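Looking After a Stainless Steel Sink

Household notes, updated March 17, 2022

Most steel sinks go dull through neglect of small things: tea left in the bottom, grit under a pan, hard water drying on the metal. Five minutes at the end of the day will keep one respectable for years. Rinse the big items first, lids included, and get them out of the way before you start on the basin.

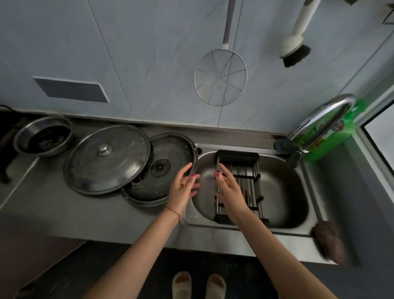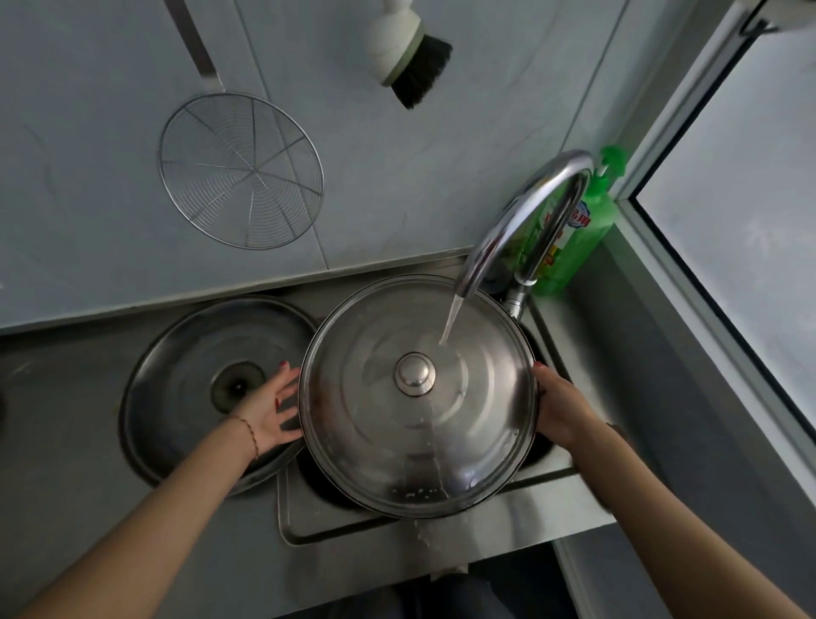
Daily clean

Wipe round the basin with a soft cloth and ordinary washing-up liquid. Work along the grain of the steel. You can usually see which way it runs if you look at it from a low angle. Rinse with warm water and dry with an old tea towel, including the ledge behind the tap, where most of the limescale starts.

If you keep a rack in the sink, lift it out every evening and wash underneath. Racks with plastic ends trap grease where the plastic meets the metal. An old toothbrush gets it out.

Limescale

Mix 100 ml of white vinegar with the same amount of warm water. Soak a few sheets of kitchen paper, lay them over the chalky patches and leave for ten minutes. Rinse well. Don't leave vinegar on overnight and never use it with bleach.

We had a new tap put in last July at the Flustorton house, where the water is very hard, and it furred up within weeks. A cloth tied round the spout with an elastic band and soaked in the same mixture cleared it.

Tea stains and rust spots

Bicarbonate of soda made into a paste with a little water shifts both. Rub gently, leave for five minutes and rinse. Small orange spots are often specks from wire wool or a tin left standing in the wet, so wipe them off early before they mark the steel.

Scratches

Fine scratches can't be removed at home without a lot of work, and they blend together in time. Avoid scouring powder and green pads. Deep gouges are a job for a polisher. The firm we asked in Gekivthorpe quoted £62 for a single bowl and we decided to live with ours.

Smelly plughole

Tip in three tablespoons of bicarbonate of soda, follow with a cup of vinegar and wait until the fizzing stops. Flush with hot water from the tap. If the smell comes back within a day or two, put a bucket under the trap, unscrew it and clean it by hand. Check the washer before you screw it back.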